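Drunton Tabletop Teleop, data card and readme
Posted in June by the Bidoveck data team

This set holds 341 teleoperated episodes of short tabletop tasks, recorded in simulation with two robot arms. A person drove both arms by remote control for every episode. No scripted motion and no planner output went into it. The set was made for imitation learning, mainly for people who want a small bimanual set they can load and train on in an afternoon.

The task family in this release is mouse to tray. A computer mouse and a yellow tray are on a brown table, and the operator has to put the mouse in the tray. Either arm may do the picking. The instruction string stored with each episode is "put the mouse in the tray", and it does not name an arm.
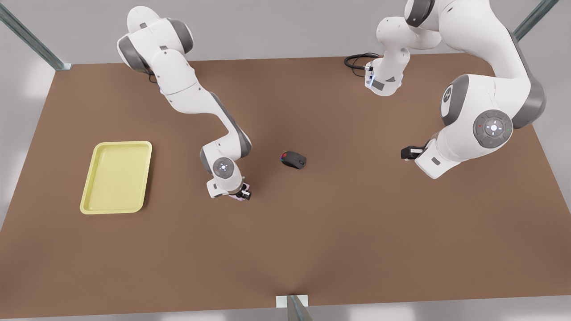
One operator objected to that in the session notes, writing that leaving the arm open made the first second of every episode a coin toss, and that a policy would copy the hesitation. The objection is fair. We kept the instruction as it was and added a field, first_arm, that records which gripper closed first. Filter on it if you want a single-arm subset. Left-first episodes are fewer, so check the balance before you split.

How the episodes were driven

Operators used the Plerkier handset pair, one handset per arm. Moving a handset moves the matching gripper, and the trigger sets how far the fingers close. Letting go of the clutch button freezes that arm, so the operator can bring a hand back to a comfortable position and carry on. Clutch events are logged. You will see them in the action stream as stretches where one arm holds its pose exactly, and they are worth trimming if your model tends to stall.

Each operator did 12 practice episodes before anything was saved. Practice episodes are not in the release. Start positions of the mouse and the tray were drawn at random within a marked region, with a minimum distance between the two. Arm start poses vary a little as well.

An episode starts when the operator presses record and stops when the operator presses it again. Most people wait a moment at both ends, so expect idle steps. We did not cut them.

What is in an episode

Every episode is one folder. Inside are the camera streams, a table of joint positions and gripper openings for both arms, a table of commanded actions, and a small metadata file. There is one overview camera and one wrist camera per arm. All streams share a clock, and the step index is the same across files.

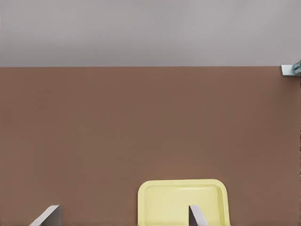
Gripper opening is stored as a fraction, with 0 for closed and 1 for fully open. Actions are absolute end-effector poses in the table frame. Earlier internal versions used deltas, and the old Pruvost loader still assumes them. If your arms drift off toward a corner during replay, that is the likely cause. Use the loader in the tools folder.

The wrist views do not always contain both objects, and some contain neither for part of the episode. A policy trained on wrist cameras alone did poorly for us. Adding the overview camera helped more than adding episodes did.

Success labels

An episode is marked as a success if the mouse is resting inside the tray rim at the last step and both grippers are clear of it. The check runs on simulator state. We then watched the replays and changed the label in 14 cases, mostly where the mouse was propped on the rim. Both the automatic label and the final label are kept.

There are 47 failed episodes. They are kept in the main folder with the label set to false — please filter them out for plain behavior cloning. Typical failures are a grasp that slips off the curved back of the mouse, a release that comes too early, and a tray pushed out of reach by the idle arm.
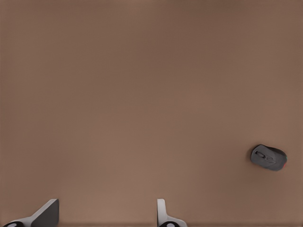

Known problems

Contact between fingers and mouse is stiffer than on real hardware. Grasps that hold here may not hold on a real arm.

Table color and lighting are fixed in this release. Do not expect a policy to cope with another table without augmentation.

A few episodes contain a regrasp in which the operator sets the mouse down and picks it up again. They are labeled as successes if they end well, and the field regrasp is set to true.

Splits

Train and test lists are in the splits folder. Test episodes were chosen by start position, so the test list covers parts of the table that are thin in training. Please report results on the list as given.

Fixes and questions go through the Drunton issue page. Include the episode number and the step index.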